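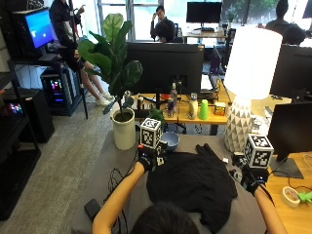 Where can people see the restored silent films this year? At the Kassa, the old single-screen theater on the river side of Kernville, which will show 25 of them between now and the end of September.

News > Film > Repertory

Kernville theater sets long silent film season

February 2021

The Kassa has announced the lineup for its silent film season, the longest program of its kind the theater has put on. The series covers comedies, melodramas, two westerns and a handful of short travel films that have not been shown in public in the region for decades.

Most of the prints come from the Hurkon collection, a private archive in Avunport that began lending to small theaters a few years ago. The archive holds features and shorts from the last ten years or so of the silent period, many of them bought from the estates of traveling projectionists. A good part of the collection was stored in a barn before the archive took it over, and several titles survive only in part.

The theater says it will be clear in its listings about which films are incomplete. Where a reel is missing, a title card will give a short summary of the lost section, and the film will then continue. One of the melodramas is missing its entire fourth reel. The archive looked for a second copy for years and did not find one.

Seating is limited to 50 people per show, out of the 220 seats in the house. Every other row will be closed, and the balcony will stay shut for the whole season. Masks are required in the lobby and in the auditorium. The concession stand will sell bottled drinks and wrapped candy only. Popcorn is off the menu for now.

Tickets go on sale at the box office window and through the theater's website. There is no season pass this time. In past years passholders got first choice of seats, and the theater said that would not be fair with so few places available. People who still hold an unused pass from the canceled spring series can trade it in for single tickets at the window.

Each feature will run with live music where possible. The Kassa's theater organ was taken out long ago, so the accompaniment will be on piano, with a violin added for the longer dramas. A few of the shorts will be shown with recorded scores supplied by the archive. The travel films will be shown without any music at all, at the archive's request - it has no record of what was played with them and prefers to leave them alone.

Projection speed has been a point of discussion. Silent films were shot and shown at different speeds, and running them too fast gives the jerky motion that many viewers think of as normal for the period. The theater replaced the motor on one of its 2 projectors last fall so that it can run slower than sound speed. The films on actual prints will all go through that machine. The rest of the program will be shown from digital copies prepared in Avunport.

The opening show is a circus comedy followed by a one-reel short about a night watchman. After that the program is arranged loosely by type, with the comedies grouped early and the heavier dramas later on. The westerns are set for early summer. Evening shows start at seven, and most of the comedies will also have an afternoon showing aimed at families. None of the films carries a rating, but the listings will note which ones have scenes that may upset small children.

Printed program notes will be handed out at the door. They give the cast where it is known, the length, the source of the copy and a paragraph on the production. The notes will also be posted online after each show for people who could not get a seat.

The archive does not plan to stream any of the titles. Its agreements with some of the families that sold the prints allow theater showings only, and the Kassa said it had asked and been turned down. A second showing will be added for any film that sells out, as long as the print can stay in Kernville for the extra days.

The full schedule is posted in the theater's front window and on its website. Dates may change if local rules on indoor seating change, and ticket holders will be offered a refund or a later show.

2 comments | 25 shares

Contact the newsroom | Copyright Kernville film pages | Back to top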